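Wuleck, second floor lounge corner
Monthly safety and tidiness check, December
Checked by: Beverley Lockwood
Sheet 1,435 (the last one for this corner was 1,077, if you want to compare)

Hello all, me again with the clipboard. Eight points this time, same as the kitchen sheet, and I've put my comments under each one as usual. Please add yours underneath with your name so I know who to chase!

1. Walkway and floor clear
OK. I went in just after two in the afternoon and walked it from the door to the far wall without having to step over anything. The striped carpet is a pain for this job, mind you - grey on grey on grey, and a dropped pen simply vanishes in it. I got down on my knees in the end.

2. Drinks closed when not being drunk
OK. Cap on, which is all I ask. I know I go on about it, but the last spill crept right under the skirting and we could smell orange squash for a fortnight. Bottles with a proper screw top are fine in the lounge, open mugs are not, and paper cups go in the bin when you've finished with them.

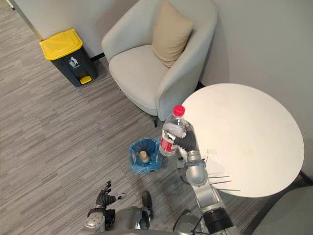 Hanna Kravchuk: Can we please settle whether half-finished bottles go in the bin with the water still in? I emptied that bag last month and it was sloshing about all the way down the stairs. I'd much prefer people tipped them out in the kitchen first.

Good point, Hanna, and yes, tip them out first. I'll put it on the sheet for January.

3. Bin present, lined and not overfull
OK, with a grumble. The little bin has one of the blue liners in it, and they're big for the size of it, so there's a lot of plastic to tuck round the rim. Fold it over on the outside all the way round, please. If you only do one side it slides down as soon as something heavier than a tissue goes in, and then whoever's next has to fish about for it.

4. Spare liners kept off the floor
Needs doing. I want the Lino roll back in the cupboard after each change (it's the bottom shelf, behind the hand towels) and any loose bags picked up straight away. Thin plastic on carpet is a proper slip hazard, and I've skated on one myself in this very building, so I'm speaking from experience. 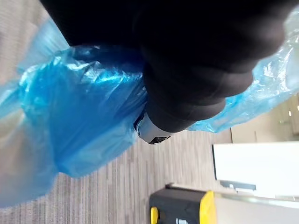 Lev Demchenko asked whether we could go back to the smaller liners, as he reckons half of each big one is wasted and they cost more into the bargain. I've no objection at all, but there are 2 boxes of the big ones to get through before I can order anything else. Sorry, Lev!

5. Liners sound, no splits
OK on the ones I tried. Open the bag out and give it a gentle pull between both hands before it goes anywhere near the bin. 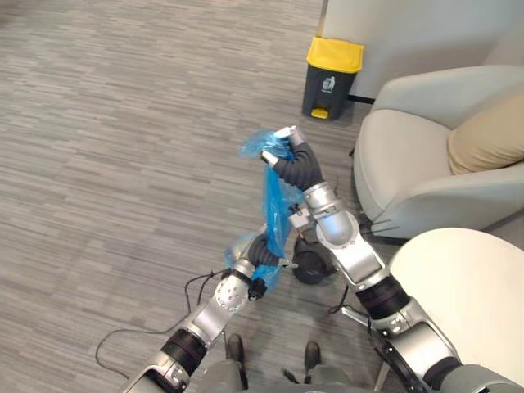

If the seam at the bottom starts to go white or stretchy, don't use it for anything wet. It'll still do for paper, so there's no need to chuck it. I had one go on me in the kitchen in the autumn with a week's worth of teabags in it and I've not been the same since.

6. Cables not trailing across the route to the door
OK on my walk through, but please look again whenever anything is plugged in. Run it along the wall if it'll reach.

7. Table steady
OK. I leaned on the round one from each side and it didn't rock. Wiped the top while I was there, there was a sticky ring on it.

8. Chairs and cushions
OK. No wobbly legs, no snags in the fabric, cushions where they should be.

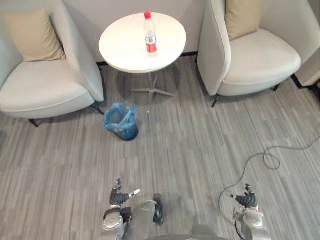 The pale covers do show every mark, so if you spot one, dab it with cold water and leave a note on my desk. Don't scrub! And when you move the chairs closer for a chat, leave enough room to get past to the bin.

Still to do: liners back in the cupboard (me), line about tipping bottles out (me), ask Eremlow for the price of the smaller bags (Lev, if you wouldn't mind).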